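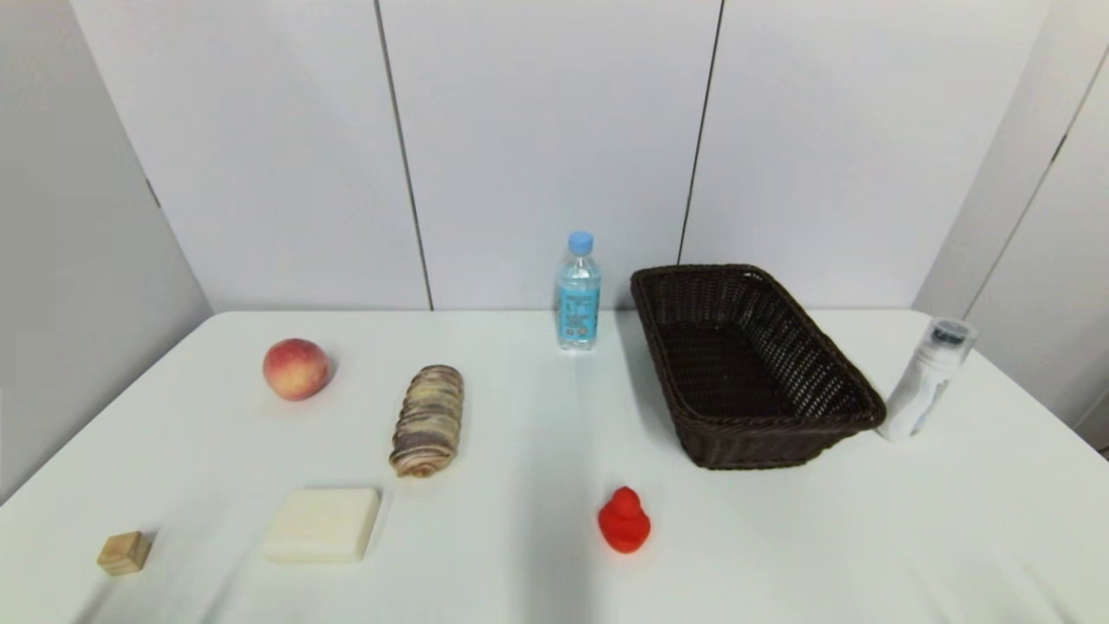

Pick and Place Unit, Week 2 notes
Rirnwood summer robotics, August 6, 2020
Notes by Branwen Pritchard, typed up fast, sorry for the spelling

Read before lab. Bring a printed copy, the bench computers are slow.

Where we are
Calibration done for most groups. Lionel's group still has to redo theirs, see Unnur Hauksdóttir before you touch anything else. If your overlay grid doesn't line up with the table edge you are NOT calibrated, whatever the script says.

Task for this lab
Move items from the table into the basket, one at a time. The order is yours to pick but write it down before the first run. Home position between picks. No nudging by hand once the run has started, a nudge ends the run.

Grasp notes (from the board)
Peach - round, bruises. Low force, come straight down. Centre of the colour blob is good enough for a target.
Pastry - long and ridged. Grip across the short way. The swirl pattern confuses the edge detector, so use the outline and ignore what's inside it.
White block - lies flat, not much height to grab. Watch your Z. Too low and you hit the table and the arm faults.
Wooden cube - easy. Start here if your code is new. Line up with the faces, not the corners.
Red rubber toy - wide base, smaller top. Grip the base. Squishes, so the gripper width reading will keep changing after contact, wait for it to settle.
Water bottle - tall, clear. Segmentation tends to find the label and the cap and lose everything between. Fine, use the label.
White bottle - white on white, worst one for the detector. Also stands very near the basket so check clearance on your approach. Come in from above.

Basket
Is the goal, not a pick item. Don't assume it's square to the table! Get the angle first, then work out your drop point. Several people hard coded it last week and dropped things on the rim. Dark inside too, so depth readings in there are noisy. Drop from just above the rim height.

Approach heights
Start at 19 cm over the table, clear of everything, and go down from there. Final 3 cm at slow speed. If you're using the Dakura planner it wants metres, not cm. Yes this has caught people.

Marking
Runs: best of three
Order plan handed in first: 2 marks
Clean picks: 6 marks
Write up: half a page, what failed and what you changed. Failed runs still get full write up marks if you explian them properly.

Groups
Bench A: Eugénie Millet, Lionel Lemaire
Bench B: Blandine Sabatier + whoever is back from the Akbulut visit
Bench C: open, sign the sheet

Questions people asked last time
Can we use two cameras? No, head view only for this one.
Can we train our own detector? Yes but do it outside lab time. The provided one is ok for the fruit and poor on the clear plastic.
What if it drops something on the way over? Counts as a miss, carry on with the next item, don't restart.
Do the items get put back in the same spots? No. Your code has to cope with a new layout each run.

Safety, again
E-stop within reach of the person at the keyboard. Long hair tied. Hands off the table when the light is amber.

For next week
Read the chapter on grasp scoring, skip the proofs. Save your logs to the shared folder under your bench letter, not your name. Unnur is in the lab after lunch if you want a practise run, tell her beforehand.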